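Cutting tennis balls for chair legs without losing a finger?

Stornadus Household Help > Floors and furniture

Babatunde Briggs
Nov 28, 2018

Hi all, we've got old metal-legged chairs in the kitchen and they screech on the tiles every time anyone so much as reaches for the butter. My sister has tennis balls on the feet of hers and you can't hear a thing, so I bought a bag of cheap ones and had a go last night. Disaster! The knife skidded straight off the fuzz twice, and the one ball I did manage to get into split halfway round as soon as I sat down. Is there a trick to where you cut them, or do I just need better balls? The legs are ordinary round tube, a bit wider than my thumb, and they still have the old rubber ends on, if that matters. I do have a decent craft knife and a junior hacksaw.

Tatia

Just get felt pads, they're much easier. I put them on everything.

Babatunde Briggs

Thanks Tatia, tried those in June and they'd all slid off by the end of the month. Tiles, not carpet!

Elis Foulkes

I've done loads of these (two lots for the village hall and then all of ours at home) so I'll tell you how I do it. Don't hold the ball in your hand, for a start. Sit it in an egg cup or clamp it gently in a vice if you've got one. Poke a small hole first with a bradawl, or a drill if you're happy with one, and only then bring the craft knife in. The hole gives the blade somewhere to start and it won't skate about on the fluff any more.

Cut a cross, and make it smaller than you think. Each cut should be no longer than the leg is wide, because the rubber stretches quite a bit. I bet yours split because the cut was too long and had nowhere to go but round. If you put a drill hole at the end of each cut it's less likely to carry on tearing. Leave the old rubber ends on if they're in one piece, they stop the metal tube chewing through the bottom of the ball. If it's a real fight to get it on, a drop of washing-up liquid on the leg helps, but wipe up afterwards or you'll be skating round the kitchen yourself.

Cheap balls are fine for this, and so are old dead ones if you know someone who plays. What I look at before cutting is the seam. I like to keep my cross on plain felt, well away from that curved white line, as the felt starts to lift there once you've nicked it. Turn the ball about on a table under a good light until you've found a decent patch. On this bright yellow-green one the seam goes over the top half, and there's a bit of small black printing lower down on the right, so I'd roll it round and look for a clear bit on the other side. The printing doesn't matter for cutting, I just like it tucked out of sight!

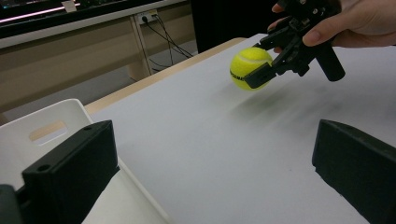
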